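2024-07-21

Felt wrap, bear size. Continuing from Ebony's notes.

Got the new gray felt from Willer, the heavier one. Cut three triangles off the end of the roll before lunch, long edge first, then the two shorts. Edges left raw, it doesn't fray. Keegan wanted them hemmed, I say no, a hem makes a ridge and the ridge is where the fold slips. Can argue later.

Old Mudgway fleece is out. Too stretchy, corners creep back the minute you let go. Kept one peice for padding.

Order of folds, as of this morning:
bear down first, on its back, head away from you
felt over the top, point toward you
tuck the long edge under the head end
sides in, then point up and under

Tried it the other way too (felt first, bear on top, like a diaper). Neater parcel but you have to lift the bear twice and the ears end up folded. Flynn likes it. Flynn isn't wrapping 300 of them.

Weltico want a first batch of 43 by August, rest after they've seen those. Check with Cristian whether that's boxed or just wrapped, his email says both in different places.

Table: the light wood one on station 9 is fine for this. Rounded corners are good, felt doesn't snag. Watch the cable hole at the far side, slid a pin into it and that's gone for good. Don't use pins anyway.
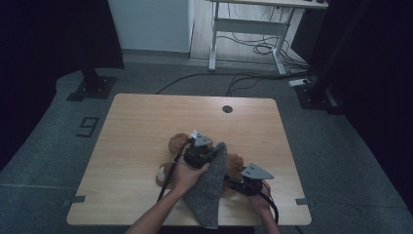

Point needs to hang over the near edge before you start on the sides, otherwise there's not enough left to tuck. I'd say a hand's width. Triangle no. 2 was cut short and came undone on the shelf, so measure off no. 1 and not off the paper pattern, pattern is wrong. Will redraw.

Lint: felt sheds onto the brown plush, shows badly. Roller before the last fold, not after. We are nearly out of roller sheets, Ebony to add to the Omen order.

Still to do
new pattern, on card this time
ask Keith B. if the tag stays on or comes off
try the bigger bear, same triangle, probaly won't reach
sweep up offcuts, they're all under the bench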